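12/20/18 – hand grippers, second pair

Rebuilt the right one from scratch last night and I'm still not convinced. Casimiro says the new pair is "basically done." His left one was basically done in March too, and then the finger worked itself off the pivot while I was showing it to Nele.

What changed since the last entry:

- new pivot pins on both, a hair longer, with a washer on the outside
- marker cubes reprinted and glued, because the old ones had rounded corners and the tracker hated them
- trigger spring on the right swapped for the softer one from the Rosteswood box
- left still has the stiff spring. On purpose. I want to know if anyone can feel it after ten minutes

The marker cubes are the part I trust least. Everybody on the build list talks about them like they're solved. They are solved if you hold your wrists the way the person who wrote the software holds theirs. Turn your hand over to pick something up from underneath and the camera is suddenly looking at one face at a bad slant, and the pose jumps. I logged 114 closes on the bench with the right gripper and 26 had a jump in them big enough to see in the plot without zooming. Casimiro calls that a good number. I asked him what a bad number would be and he went to make coffee.

To be fair to him, the bench lamp is terrible and it throws a hot spot right across the print. Matte paper would help. We have glossy, since glossy was what was in the drawer.

Moved to the big room after that. More floor, better light, and no vise in the way. The plan was to start every take the same way, both grippers out front, side by side, fingers forward, hold still, then go. Nele wanted a clap to start. I said the hold is enough if people do hold, and we went back and forth on it for longer than it deserved.

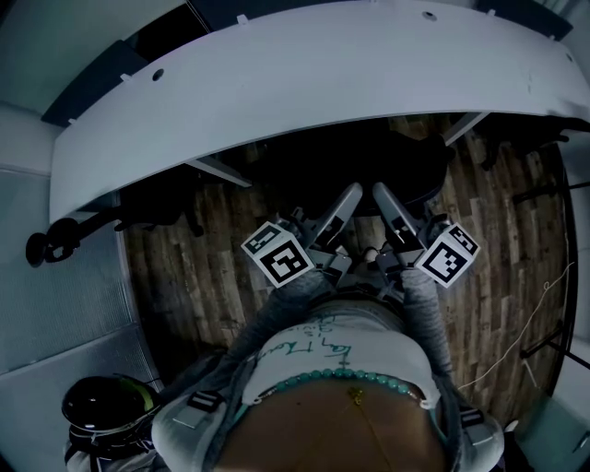

The hold is where the offset between the two hands gets set, so if it's sloppy everything after it is sloppy in the same direction. That makes it hard to spot. The plots look lovely and smooth and they're all wrong by the same bit. I don't like errors that look tidy.

Tried three lengths of hold. One second is too short, the filter hasn't settled. Three is fine. Longer than that and arms start to sag, mine anyway. Going with three until somebody shows me a reason.

Harness: Nele re-routed the straps and it does sit better. Less pull on the neck. She thinks we can go 70 minutes in it. I think we can go 70 minutes if you don't count the complaining. The buckles still creep on me if I reach a lot. A stitch would fix it, but then it only fits one person, and we share the thing.

Fingers: gray ones stay for now. The Brouwer filament is fine, a bit stringy on the inside curve, nothing a knife doesn't clean up. I don't buy the claim in the Rotesov build notes that the finger shape "doesn't matter for thin objects." It matters for a washer lying flat. I tried for a good while to pick up a washer lying flat. You end up scraping it to an edge and tipping it over, and if we record that, then that's what the arm is going to learn, scraping washers to the edge of things. Maybe that's okay. Casimiro thinks it's great. He would.

Milura board: didn't touch it. It dropped the left trigger signal one time and hasn't since, and I'm not going to believe it's cured just because it's been behaving. Connector is my guess. Somebody please don't hot-glue it before I've had a look.

*Note from Nele V.: it wasn't the connector last time either. Check the ground wire first.*

Fine. Ground wire first, then connector.

To do before the next session:

- [ ] reprint both cubes' patterns on matte
- [ ] repeat the closes, same count, same bench, different lamp
- [ ] same again palm up – this is the one I care about
- [ ] measure play at the pivots, write it DOWN this time
- [ ] ask Casimiro where the stiff spring's twin went
- [ ] decide about the clap

If the palm-up run is as bad as I expect, I'd like to stop polishing the fingers and talk about putting a second marker cube on each hand, lower down. More weight, yes. I weighed nothing yet, so please no arguments about grams until I have.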